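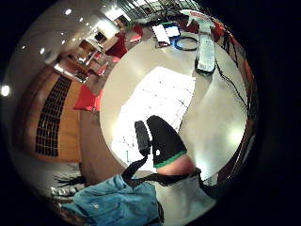
I have a thing about round tables. Ours came from a canteen clear-out in February, when Grunosov swapped all its furniture and let the rest of us on the landing help ourselves, and I dragged it in with a set of red chairs before anybody could object (Orsolya Bíró did object, but only to the chairs, and she sits in one every day now!). We've eaten birthday cake off it, mended lamps on it, argued over the rent on it. So when I was asked to write about keeping a shared table clean I said yes straight away, and then had to go and find out how you do it.

My first lesson was cloths. I'd been using kitchen roll for years, which leaves fluff everywhere. A white cloth with a thin check is much nicer, and you can leave it crumpled in the middle of the table where somebody might pick it up.

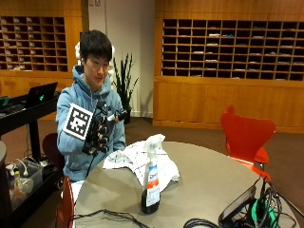

The bottle question

Everyone has a favourite spray and will defend it to the death. Uldis Ramanauskas swears by vinegar and water. Bảo Tiêu likes anything that smells of oranges. I'm a one-squirt person myself, on the cloth and never straight on the table, where it runs under the cables and sits there. 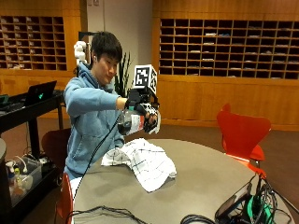
Bảo says one squirt is stingy and he may have a point with coffee rings, which I go over twice, working in from the rim. Then I do the chair backs with whatever is left on the cloth. They show every fingerprint, those red ones, and I still wouldn't swap them.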